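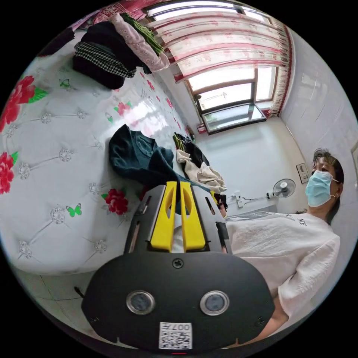
Search this site
Enter keywords

The Hestirdale Fen Is Holding Water Again

October | By the Cereck Newsletter Desk
Last updated: 4:30 p.m.

If you walked the east path at Hestirdale this past month, you probably got your boots muddy, and we couldn't be happier for you! The peat is wet. Not everywhere, and the far corner by the old rail bed still crunches underfoot, but from the footbridge down to the alders there is standing water between the sedge clumps, and it has stayed put through three dry weeks.

For anyone new to the newsletter, a quick catch-up. Hestirdale is a fen, meaning a peat wetland fed by groundwater as well as rain. It was ditched for hay long before most of us were born, and those ditches kept right on working after the haying stopped. Every spring the water came up, ran down the ditches into Viso Creek and was gone by June. The peat dried, shrank and started to break down, and as it did, it let go of carbon that had been packed away for a very long time.

So last winter the crew started plugging. The method is wonderfully plain: you scoop wet peat from beside the ditch, pack it in tight, cap it with living turf and move along to the next spot. There are now 30 plugs in the two main ditches, and the water backs up behind each one in a little dark pool. (The dragonflies found those pools before we had even finished the paperwork.)

The best part is what's coming up around the edges. Sphagnum moss is creeping back along the north side, bright green and squishy, and we've found sundew in a patch that was nothing but dry grass two summers ago. Sundew is tiny, so if you go looking, get down on your knees and go slowly. Snipe have been calling at dusk too — that odd, winnowing hum that sounds like somebody blowing across a bottle.

We also have our first readings from the dip wells. The water table in the middle of the fen sat within a hand's width of the surface for most of the summer, which is a big jump from last year. The wells on the Lapiņa side are slower to respond. The ground slopes more there, and we think there may be a buried tile drain still pulling water out. We'll be poking around for it once the leaves are down.

Next up is planting. We have 4000 sedge plugs on order, grown from seed gathered right here at the fen, and they go in the ground when the spring floods ease off. They'll cover the bare peat left by the digging and slow the water down where it spreads. If you'd like to help, bring rubber boots and a trowel and meet at the Cereck gate. Kids are very welcome and tend to be better at this than the rest of us.

One request while the ground is soft: please stick to the boardwalk past the footbridge, and keep dogs on a leash until the snipe move on. The plugs look solid, but the turf on top hasn't knitted together yet. The Viso Creek trail is open as usual, and the asters along it are gorgeous right now.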